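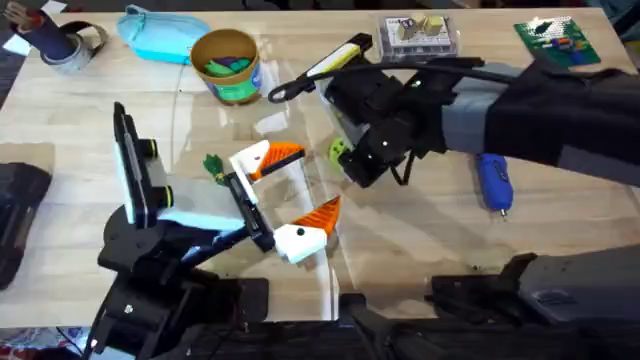
My project for this class is about sourdough starters, and before I say anything else I want to thank my aunt for giving up half of her fridge from October until now. She says she wants it back.

The question I picked was pretty simple. Does the kind of flour you feed a starter change how fast it rises? I'd been baking with my aunt for a while and she swears by rye. My neighbor only uses plain white all-purpose and his bread is great too, so somebody had to be wrong (or so I thought).

## What I did

I made four starters from scratch, all on the same morning. One got white all-purpose, one got whole wheat, one got rye, and the last one got half white and half rye. I named the jars because I kept mixing up the labels, so in my notebook they're Livero, Garkosen, Benavides and Merkier, in that order. They're just words I made up on the bus, please don't look for a deeper meaning.

Every feeding was the same: throw out most of the old stuff, then add equal weights of flour and water. I used tap water that had been sitting out overnight, since my aunt says chlorine slows things down. I didn't test that part – it would be a whole other project!

The jars lived on top of the fridge for the first stretch, then I moved them inside between feedings when school got busy. For the real measurements I took them out, fed them, put a rubber band around each jar at the starting level and wrote down when the starter had doubled. I did this with 200 grams of starter in each jar so it would be fair.

## The first week was a mess

On the second day everything bubbled up like crazy and I was so excited that I told my whole lab table I was a genius. Then on the fourth day all the jars went completely flat and smelled like old gym socks. I almost started over. Tharun Nair, who sat next to me and had tried this before, told me to leave them alone and keep feeding. What I read later is that the early bubbles mostly come from other bacteria, which die off once the mix gets more acidic, and the yeast takes a while to get going after that. So the flat part is normal, and it's in pretty much every baking book if you get past the first chapter. I hadn't.

Benavides (the rye one) came back first, and Merkier was right behind it. Garkosen took longer, and Livero sat there doing nothing for so long that I started feeding it twice a day out of pity. I stopped when I realized I was wrecking my own experiment, and I've left those days out of the results.

## Results

I ended up with 37 feedings that I trust. The others got thrown out because I forgot to write down the time, or fell asleep, or in one case because my little cousin moved the rubber bands.

Rye doubled first almost every time. The half-and-half jar was usually second, whole wheat third and white last. The gap got a lot smaller as the starters got older, though. Early on Livero could be hours behind, and by the end you could go brush your teeth and do some homework and it would have caught up.

I think rye wins because whole grain flours still have the outer part of the grain, where a lot of the minerals and wild yeast are. That would fit with whole wheat beating white too. It doesn't explain why half rye beat all whole wheat, and I don't have a good answer for that one. Maybe a different brand of whole wheat would have done better – I only had one bag.

## The bread

I also baked a loaf from each jar with the same white flour dough. My family liked the Merkier loaf best. The rye one was more sour and my uncle put so much butter on his slice that I don't think his vote should count. The Livero loaf was a little dense, but it made really good toast.

## What I'd change

The biggest problem was temperature. Our kitchen was 62 degrees one morning when the heat was off, and way warmer whenever somebody was cooking, so the days can't really be compared with each other. All the jars were in the same kitchen at the same time, so I still trust the order they finished in. Next time I'd put them in a cooler with a warm water bottle and a thermometer.

I'd also make two jars of every flour. With only one of each I can't tell if rye is faster or if I just got a lucky jar.

I'm keeping Merkier. The other three went to my aunt, my neighbor and Tharun, who has already asked me how often he has to feed his.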